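Workshop Tips: House Rules for Working With Grippers and Small Robot Arms

Posted by Riet Claeys, updated Aug 5, 2025

We put the first version of these rules on the wall at Furolbridge last December, after a run of small mishaps that had more to do with housekeeping than with robots. They have been added to ever since. Other workshops have asked for a copy, so the full list is on this page. Take what you need and change the rest.

None of it replaces the manual that came with your equipment, or the safety rules where you work. Read those first.

Before you switch anything on

Walk the floor. Pick up anything a foot could catch on, then look at where the cords run. On tile or sealed concrete a thin cord slides when somebody brushes it, and it will end up in the walkway by lunch. Tape it down along its whole length or put it under a cord cover. Tape across the cord every foot or so does not hold for long.

Floor outlets need extra care. Plug in so that the cord leaves the outlet away from the side people walk on. Close the lid on any outlet you are not using, if it has one.

Keep power cords and data cables in separate bundles. It makes faults easier to trace, and when you have to pull one plug in a hurry you want to know which one it is.

Water and power

Dispensers, kettles and coffee machines tend to get plugged in wherever there is a free socket, and that is often close to where the work goes on. Our rule is that test equipment and anything that holds water do not share a power strip. Wipe up drips right away, and check the floor by the dispenser at the start of each session.

If you use cups or bottles as test objects, use them empty. Pieter Kuipers runs our pouring tests and he does those with dry rice over a tray. When real water is called for, he moves to the bay with the floor drain and everything electrical comes up off the floor first.

Keep the test cups apart from the drinking cups. We mark ours with a dot of paint on the bottom and store them in a lidded box. A cup that has been on the floor and between rubber pads all morning should not go back on the kitchen shelf.

Hand-held grippers

Check the jaw pads before each session. Wipe them with a damp cloth and let them dry. A greasy pad slips, and people then squeeze harder to make up for it, which wears out the trigger and the wrist. Replace pads in pairs.

Marker cubes should be clean, flat and tight. A corner that has started to peel gives bad tracking long before it looks bad to you. Carry the gripper by the handle and never by the cube. If you print your own markers, use matte paper – glossy stock picks up the ceiling lights.

Leave slack in the cable. Stretch both arms out as far as the task needs, then add a bit more. There should be no pull at the connector at any point. A loose loop at the side is fine as long as it stays off the floor and clear of your feet.
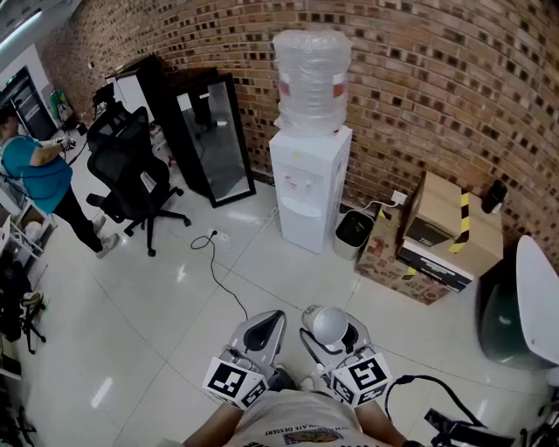 Pick cups up slowly and close the jaws only until the cup stops moving. Thin plastic cups crack at the rim if you rush them, and a cracked rim has a sharp edge. Throw those out.

Two people is the normal number for a session. One does the handling and the other looks after the equipment and the space. The second person calls the stops, and when they say stop, the first person stops and lowers the grippers. Talk about it afterward.

Take a break every 10 pickups if the object is heavy or awkward. With light objects you can go longer, but put the grippers down and shake out your hands when you feel your shoulders coming up.

Clearing the space

Roll office chairs out of the working area and leave them against a wall. A chair on casters will drift into your path when you are looking at your hands.

Boxes can be stacked two high along the wall, and no higher. Flatten the empty ones the same day. Gerrit Martens at Vukbridge allows three if the bottom one is full, but his boxes are smaller than ours.

Glass cabinets and shiny floors throw reflections. They can confuse a camera, and a bright spot on the floor can hide a small object from you as well. Pull a blind, hang a sheet over the glass, or move the work a few feet over.

Powered arms

Everything above applies, plus the following.

– The emergency stop is within reach of the second person at all times. Test it at the start of the day.
– Mark the reach of the arm on the floor with striped tape and stay outside it while the power is on.
– First run of any new program is at low speed with nothing in the jaws.
– Tie back long hair, take off lanyards and roll up loose sleeves.
– Do not catch a falling object. Let it drop.

At the end of the day

Power down, unplug at the wall and coil the cables in loose loops. Tight coils around the elbow break the wires inside sooner or later. Hang the grippers up or lay them in their case with the jaws open. Empty the trash bin, and write anything broken in the log with your initials next to it.

Paula Rusu keeps the master copy of the rules and goes through the log every 7 sessions. Send corrections to her. The section on battery storage is still being written.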